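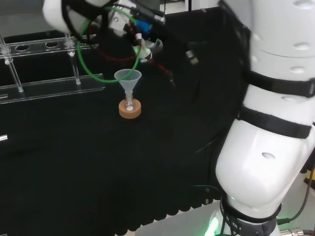 Weekly safety check, powder and liquid transfer cell, Gesa room, Jasonthorpe
Sun 21 June
Checked by: Zahira Ismail
Reason for extra check: funnel stem caught the vial lip on the Sarance routine and the arm kept pushing until it faulted

1. Force limit on the downward move — FAIL, then corrected
I found it set at 700 in the routine file, left over from the old press-fit job, when our sheet says 300. I put it back and ran the move 8 times with no fault, but please do look at it yourselves before you start, bless you all.

2. Cables and hoses strapped to the arm — OK, with a comment
The straps are snug. The loops near the gripper hang lower than I would like when the wrist turns, so I'd be grateful if whoever is on next could go through the full turn at slow speed and watch them.

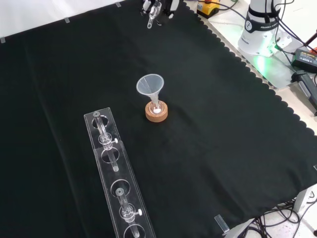
3. Stop button — OK
Pressed it mid-move and the arm held. Keep the walkway to it clear, please, and that includes lunch bags.

4. Glassware — REPLACE
The vial from the fault had a chip at the lip, a tiny one I only felt through my glove. It has gone in the glass bin. Check every lip before it goes in the cork ring.

5. Cork ring seated flat — OK
Give it a gentle press with one finger.

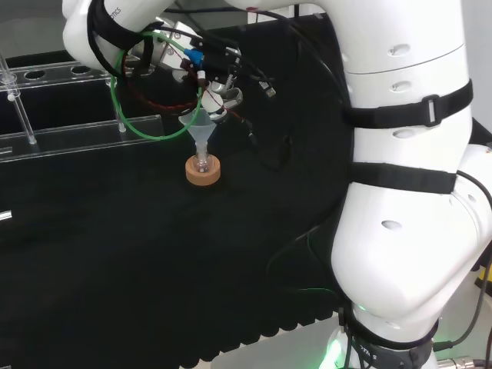

6. Funnel grip — WATCH
The fingers can take hold a little crooked, and then the stem comes down at a slant, and I do believe that is how our trouble began. Ogura is sending new finger pads.

7. Joint service count — OK
Next service due at 3,000 cycles.

Open items: pads (6), slow turn (2).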